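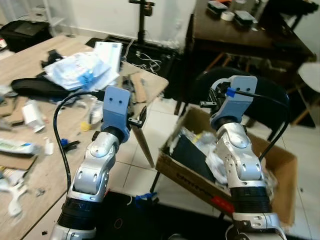

The open day at the Avotiņš paper mill started at 10 in the morning, and I came too early, so I drank a coffee in the yard and looked at the river. The mill stands on a small island and you must cross a narrow bridge on foot.

Our guide was Yi-an Geum, who has worked there for many years. She spoke quietly, and near the big rollers I could not hear every word. The mill makes cotton paper for printers and bookbinders, 300 sheets on a normal day. In August they make less, as the river is low and the washing of the pulp takes longer.

I liked the drying loft most. It has wooden shutters on both sides, and a worker opens or closes them by hand when the wind changes. The floor moves a little under your feet - I held the rail.

At the end each visitor could make one sheet. Mine came out thick on one side. Mrs. Geum said it was good enough for a letter, and I have already sent it to my aunt.

The ticket costs 85 crowns and includes the sheet. Wear shoes that can get wet. The last bus back to Kosusance leaves at 5:40, and the stop is on the far side of the bridge.

We use cookies to improve your visit. Accept | Settings

Recent posts
A morning at the Postach stamp fair
The salt works at low tide
Ludora: two days in the toy museum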